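Packing for the winter trip

Fri 27 April

We leave for the coast in June and I have started on the packing early. Last year I did it the night before and forgot socks, so this year there is a list on the fridge and a bag open in the spare room.

The drive is 237 kilometres each way, with a stop at the bakery in Clumance for a pie. Fuel was the big cost last time. I have put 30 dollars a week aside to cover it and that seems to be working.

The cabin has a wood heater but the bedrooms stay cold until lunchtime. I take more jumpers than I need and wear two of them. Navy goes with everything and doesn't show the ash.

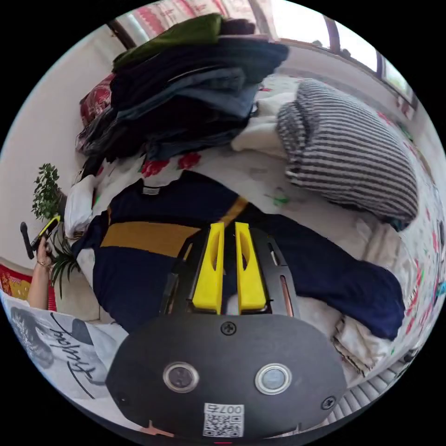

What stays home

The good coat is staying. It takes up half a bag and I wore it once. The Bartoš boots are staying too – the left sole has started to lift and the repair quote was 164 dollars. I'll wear the old runners and keep off the rocks.

I am also leaving the laptop. There is no signal past the Ninance turn-off anyway, and I have a library book I've renewed twice.

Folding or rolling

I used to roll everything. Knits come out of the bag better if they are laid flat on the bed, sleeves folded in, then stacked at the bottom with the heavier things. T-shirts I still roll.

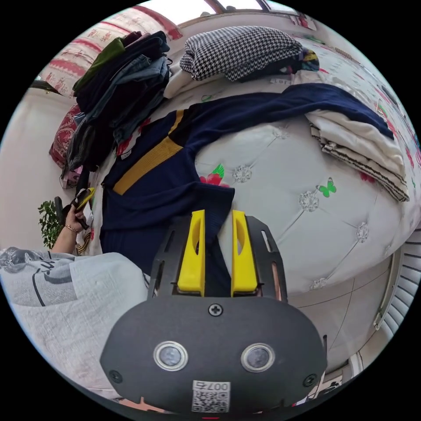
Navy and mustard knit on the spare bed.

Still to do: find the torch, book the cat in, and ask next door about the bins. The tyres need air as well.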